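Print this page | E-mail this page

Workroom safety checklist: Prendport site, ground floor
Walk-through 29/07/2022
Done by: Kumudini Paul, with Lộc Võ

1. Exits and walkways
Rear exit opens fully. OK.
Hallway to the loading door: OK. Flat boxes from the Flakgate delivery were stacked past the yellow line and Lộc moved them on the spot.

2. Fire extinguishers
Kitchenette unit: tag current, gauge in the green.
Loading door unit: tag missing. The unit is 13 months past its last recorded service. Replace. Action: Hạnh Lại.

3. First aid kit
Burn dressings out of date. Eyewash fine. The logbook has no pen again. Action: Decha Rungrueang.

4. Tables and work surfaces
Check for splinters, lifted edges, sharp corners and wobble. Run a gloved hand along all edges, including underneath.

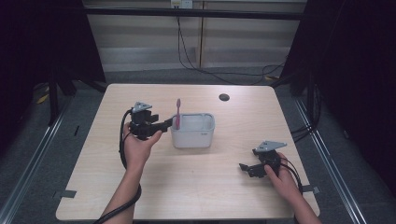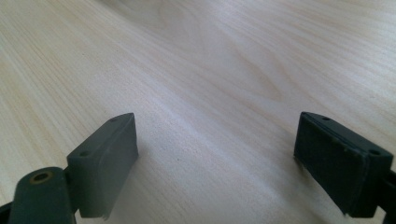

Light wood tables: corners rounded, passed. Two older grey ones by the window have a lifted edge strip. Tape for now, reglue before the end of next week. Wipe down with the mild cleaner only. The Vimaditz spray left a sticky film in the colour room and should go back to the store.

5. Seating
One stool has a cracked foot ring. Tagged out and put in the cage. Nghĩa Đào to decide on repair or disposal.

6. Shelving
Top shelf load limit is 20 kg per bay. Bay nearest the sink is over. Move the paint tins to floor level. Wall anchors checked by hand and tight.

7. Electrical
Test tags current except the kettle and one power board. Both unplugged. Do not put back in use until tagged.

8. Lighting and air
Reading at the far bench was 525 lux. OK. Exhaust fan rattles on high speed but moves air. Comment from Lộc: same rattle as last winter, probably the cover screws.

9. Chemicals
Safety data sheets in the binder, two missing. Kumudini to print them.

Items 2 and 7 to be closed before the room is booked again. Send any corrections to Kumudini by e-mail, please don't write on the posted copy.

Recent items
Kitchenette fridge clean-out
Ladder inspection form, revised
Loading door: new hours for July
Who to call after hours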